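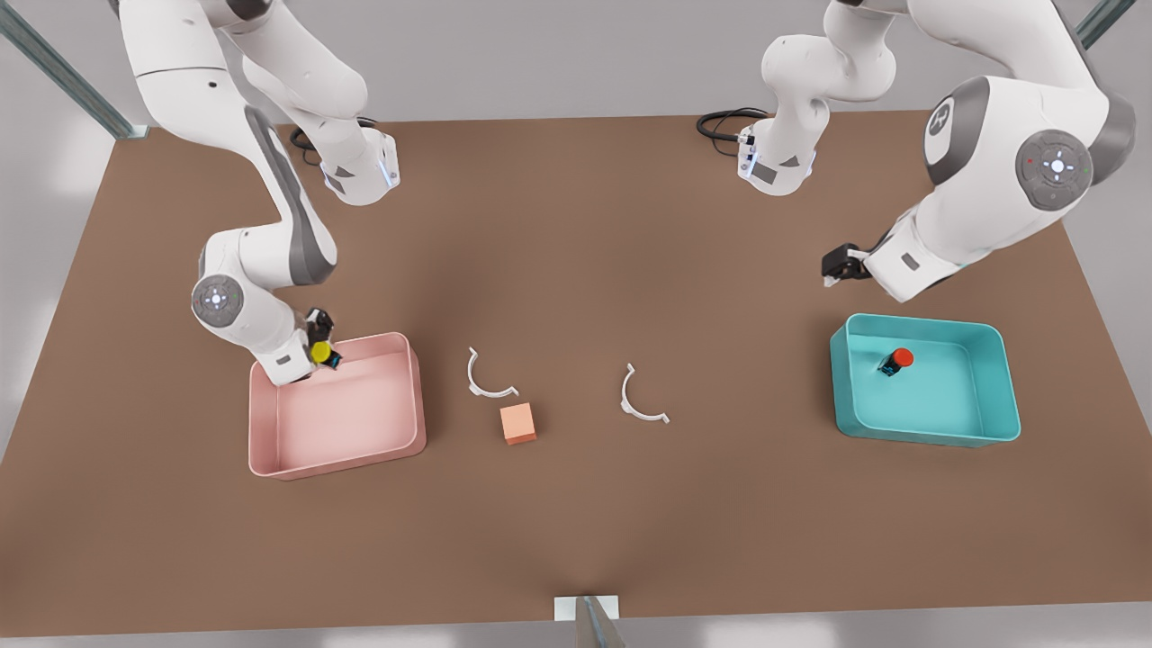 Keeping Bread Fresh Longer: A Storage Test in a Shared Kitchen

Student project report
Jamila Navaratnam, Jayson Pangilinan and Ruxandra Neagu
Project advisor: Rajitha Khondokar
12 September 2023

Why we picked bread

Our project started with a complaint. Jayson bakes for the Arnar student house every week, and half of each loaf was ending up in the compost because it went hard or moldy before people got to it. We all had strong opinions about what to do. Ruxandra's grandmother wraps everything in a linen towel, Jamila grew up with a bread drawer, and Jayson swore by the fridge. We wanted to find out who was right, and we were lucky that the course let us spend a whole term on it!

What we already knew from reading

Bread goes stale in two ways that are easy to mix up. One is simple drying, where water leaves the crumb and goes into the crust and then the air. The other is a change in the starch. When bread bakes, the starch soaks up water and goes soft, and as it cools and sits, the starch slowly firms up again. This second kind happens even if the loaf is sealed tight, and it goes faster at fridge temperature than on the counter. Freezing pretty much stops it.

Mold is a separate problem. Mold likes moisture, so a wrapping that keeps bread soft can also help it spoil. We expected to see a trade-off, and we did, but the details surprised us.

The bread

We used one plain white recipe the whole way through, with flour, water, salt, yeast and a little oil. Neville Hebden, who runs the Ghasemi bakery, let us use his deck oven in the mornings after his own bake was out. Each loaf was cooled on a rack for 4 hours before it went into storage. We skipped this in our first trial and got condensation inside the plastic bags, so that trial is left out of the results.

Storage methods

Linen towel on the counter
Paper bag on the counter
Plastic bag on the counter, closed with a clip
Plastic bag in the fridge
Sliced and frozen in a plastic bag, then toasted

How we measured

For drying, we weighed the loaves every morning on the same kitchen scale. For firmness, we cut a thick slice from the middle of the loaf, set a 125 gram weight on it for 60 seconds and measured how far the crumb sank. It is a homemade method and we are a little proud of it. Ruxandra built the guide that keeps the weight level out of a cut-down measuring cup.

For taste, we asked 20 people from the house to score the bread from "would serve to a guest" down to "would not eat." They tasted with the samples coded by letter. The frozen bread was compared separately, as toast against fresh toast, because it didn't seem fair to put it next to untoasted slices.

Results

The paper bag lost moisture fastest, with the linen towel close behind. Both kept a good crust on the first day, and tasters loved them then. By the third morning both were hard work to slice.

The clipped plastic bag kept the crumb soft the longest, but the crust turned leathery overnight. It was also the first to show mold, always on the cut face.

The fridge loaf was the big surprise for Jayson. It hardly lost any weight, and it never grew mold while we were watching, yet the crumb was firm by the next morning and the tasters called it "old." Seeing the scale and the firmness test disagree like that was the best moment of the project – it was the starch change from our reading, right there on the counter!

Frozen slices did best of all. Most tasters could not tell the toast from fresh.

What could be better

Kitchen temperature went up and down a lot, especially when people cooked dinner, and we only logged it in the morning. We only tested one recipe. A sourdough or a rye would probably behave differently, and Neville is sure the rye would win. Our firmness readings also depend on who is holding the ruler, so next time one person should do all of them.

What the house does now

The day's loaf sits in linen until evening, and whatever is left gets sliced and frozen. Jamila is planning a follow-up with rye in March and is looking for tasters who don't mind caraway.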